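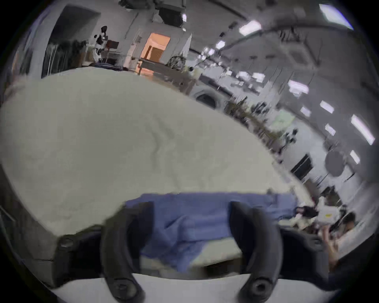 Man könne Wäsche auch einfach in den Schrank stopfen und die Tür zudrücken, schrieb jemand unter die erste Fassung dieser README, das spare Zeit und die ganze Tabelle. Der Einwand ist notiert. Die Tabelle gibt es trotzdem.

Kategorie: Haushalt & Textil | Schlagwörter: Wäsche, Falten, Tischtuch, Jeans

IMINE -- Faltliste für Kleidung auf großer Unterlage

Inhalt

Imine enthält 367 Einträge zu gefalteten Kleidungsstücken. Ein Eintrag ist ein Stück, einmal gefaltet. Wer dasselbe Hemd dreimal faltet, bekommt drei Einträge und vermutlich schlechte Laune. Angefangen wurde im Juli in Allach, mit einem Tisch, einem Tuch und der Annahme, das sei in einer Woche erledigt.

Dateien

stuecke.csv -- eine Zeile pro Eintrag
faltungen.txt -- die sechs zugelassenen Faltarten in Worten
reste.txt -- alles, was sich keiner Faltart fügen wollte (Spannbettlaken, ausnahmslos)

Spalten in stuecke.csv

stueck: Hose, Hemd, Pullover, Tuch, Sonstiges
farbe: nach Augenmaß. Über "hellblau" und "mittelblau" wurde länger gestritten, als der Sache guttat.
gewicht_g: trocken, auf der Küchenwaage. Obergrenze 900, darüber rutscht alles von der Schale.
faltart: 1 bis 6, siehe faltungen.txt
unterlage: weiß oder grün

Unterlage

Gefaltet wird auf einem Tuch, glatt gezogen, so weit es sich glatt ziehen lässt. Auf Weiß sieht man jeden Fussel, auf blassem Grün nur die meisten. Blaue Sachen heben sich von beidem gut ab, Jeans sowieso.
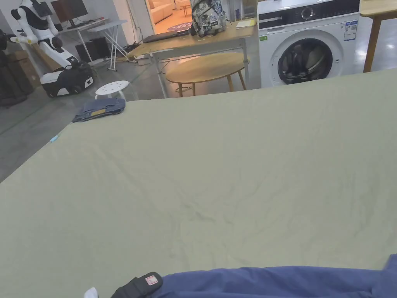
Muss die Unterlage vor dem Falten gebügelt werden?
Glattstreichen mit der flachen Hand reicht. Gewaschen wird sie bei 30 Grad.

Bekannte Mängel

Socken fehlen. Sie waren vorgesehen, kamen aber nie paarweise an.
Faltart 4 ("Clamard") und Faltart 5 ("Rissanen") unterscheiden sich nur darin, ob der Ärmel zuerst oder zuletzt eingeschlagen wird. Am fertigen Stapel ist das nicht zu erkennen.
Beim Gewicht der Pullover fehlt gelegentlich eine Null. Ein Pullover mit 45 Gramm ist ein Tippfehler und kein Fund.

Änderungen bitte als neue Zeile am Ende anfügen, alte Zeilen stehen lassen.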